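Poderar 양팔 원격조작 키트 사용기

학습용 시연 데이터를 모으는 용도로 11월부터 써 왔다. 지금까지 저장한 에피소드는 2433개이고, 이 중 양팔 협조 작업이 900개를 넘는다. 조립 설명서는 부실하다. 케이블 배선도가 빠져 있어 첫 설치에 하루를 썼다.

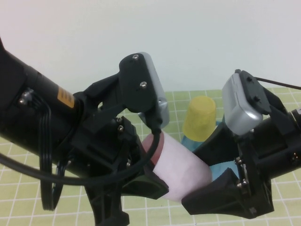
Olivares 조작학습팀

양쪽 그리퍼로 분홍색 원통형 물체를 함께 잡는 작업이다. 카메라가 그리퍼마다 위쪽에 하나씩 달려 있어 손끝 시점 영상을 두 갈래로 기록할 수 있다. 바닥의 격자 매트는 초기 배치를 맞출 때 쓴다.

장점은 기록 소프트웨어다. 관절값과 영상의 타임스탬프가 잘 맞고, 실패 에피소드에 태그를 달아 따로 저장할 수 있다. 600개 단위로 묶어 내보내면 Trurkon 형식 변환도 오류 없이 끝난다.

단점은 케이블이다. 여유분이 팔 아래로 늘어져 손목을 크게 돌리는 동작에서는 경로를 다시 잡아야 한다. 그리퍼 손가락은 검은색이라 어두운 물체를 잡으면 영상에서 경계 구분이 어렵다. 전에 쓰던 Starkow 장비보다 조작 지연은 짧지만 장시간 작업 후 영점이 조금씩 틀어진다. 오전과 오후에 한 번씩 보정한다.

목표인 3000개까지는 이 구성으로 계속 간다. 별점 4/5. 배선 가이드가 추가되면 다시 평가하겠다.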